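I caught up with Golnar Ahmadpour to talk bedding, and we went straight to crib-size cloths (my weakness!).

"I like a plain strip at the bottom," she told me. "Hearts, circles, squares, fine, but give me somewhere to fold."
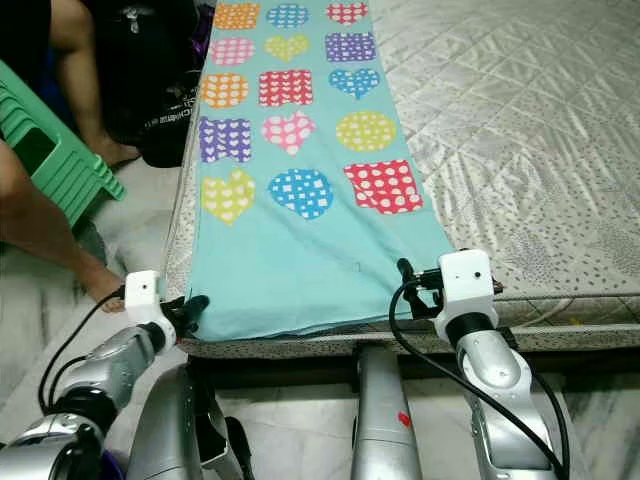
She folds hers over the front rim and smooths upward, always. I do it the other way, and she laughed at me for it.

"Try it for a week," she said. So I'm trying it!

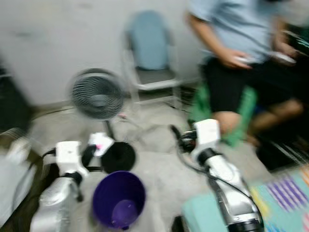 A fan and a folding chair by the white wall.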